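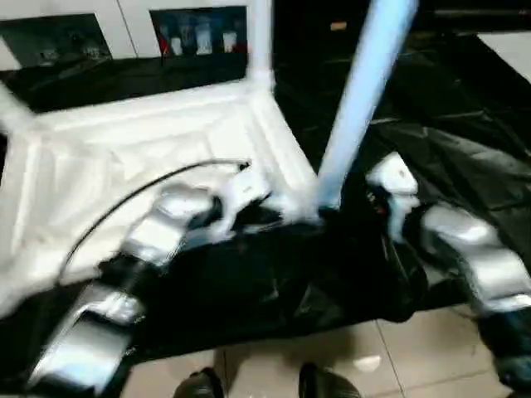
**Robots coming to our assembly room — what happens to the people on the floor?**

Posted by Madalena Barros

Hi all, long-time reader, first time I've had something to post. I work at Kirnisdale, a small place that puts together flat-pack and fabric storage stuff for rental. Folding tables, pop-up shelving, little fabric racks, that kind of thing. It goes out, it comes back, and we check it, take it apart or put it together, and send it out again. There are not many of us and I've been on the bench long enough to have opinions on every connector in the building.

In March we were told that a two-arm robot setup is going to take over part of the assembly and teardown. The manager, Jaime Peixoto, was nice about it and said no jobs are going, but he was pretty vague on what the jobs will be. He said "you'll be supporting the system" and then we all went to lunch. I don't know what supporting the system means! Am I standing there handing it poles? Do I get paid the same? Right now we have a piece bonus once you pass 200 finished units, and no one could tell me if a unit the robot did half of counts as mine.

I'm not against it. My wrists would be thrilled. But I'd love to hear from anybody who has been through this, especially with fiddly soft stuff and not car parts. What changed for you, and what should I be asking before Friday, when we have the next meeting?

**Lourenço Tavares**

Oh boy, I have been where you are. I was at Ramlow when they brought arms in for the same sort of work (ours was camping and laundry gear) and I'm still there, so let me ramble a bit.

First thing is that the first few months were slower than doing it by hand, and I mean painfully slower. If your boss has promised somebody upstairs a quick win, there's going to be a grumpy stretch, and you don't want that landing on you. Ask at the meeting what the target is for the first 3 months and who answers for it if it's missed. Ask it out loud with other people in the room.

Second, my day changed more than I thought it would. I used to get into a rhythm where I barely had to think, radio on, hands going. Now I have stretches of waiting and watching and then a burst of sorting something out. It's less sore but more tiring in the head, if that makes sense? Some people loved it. Belmiro Frade, who taught me the job, hated it so much he asked for a move to shipping, and they gave it to him. So ask if moving is allowed.

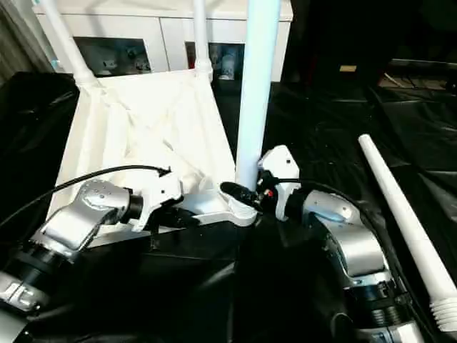 Fabric is where your experience is going to be worth something, so please don't undersell it. A stiff tray is the same shape every time you pick it up, but cloth does whatever it wants. Think of one of those collapsible frames with a white fabric panel and plastic connectors: you've got one gripper on the flat connector bar, the other one pinching a part up against it, a pole standing up out of the joint, and the whole time the fabric behind is pulled crooked with creases running across it. You and I would give that a tug without even noticing we did it. At our place those little tugs were never written down anywhere, and when the engineers started asking us how we did things it took ages to get them all out. I ended up spending two afternoons a week just explaining connectors — and I should have asked for a better rate before I started, not after. Get that settled first. If they want your know-how, that's training work, and it should be on paper as training work.

On the bonus, ours got scrapped and folded into the hourly pay, and I came out slightly ahead. Not everyone did. The fast people lost a little. Find out which you are before you vote for anything.

Also, loose poles. Whoever lays out the parts will end up deciding how well the day goes, and at our place that became a proper position with its own title. I'd put my hand up for it early if I were you. You'd be good at it, you already care about connectors!

**Simão Carvalho**

They always say no jobs are going. Then somebody leaves and they don't replace them. Ask about that.

**Belmiro Frade**

Ha, I see I'm famous. Yes, I moved to shipping and I'd do it again. I don't think Lourenço is wrong about any of it, I just like using my hands and I didn't like watching something else use its hands.

One thing he left out is breaks. When it was all by hand you took your break when you finished a piece. Once we had the arms, somebody had to be nearby while they were running, so breaks went onto a schedule and for 2 people on a late shift that was a real pain. We got it fixed by pausing the thing, which took a lot of arguing for something so simple. Get it in writing that it can be stopped for lunch. And ask who is allowed to stop it at any other time too. It should be every person in the room, including the new kid.

Good luck Friday, come back and tell us how it went.

**Madalena Barros**

Thank you all so much, I've got a page of notes now. I had not even thought about breaks. I'm going to ask about the training rate first and the bonus second, and Simão, yes, I'll ask about people who leave. Will report back after the meeting.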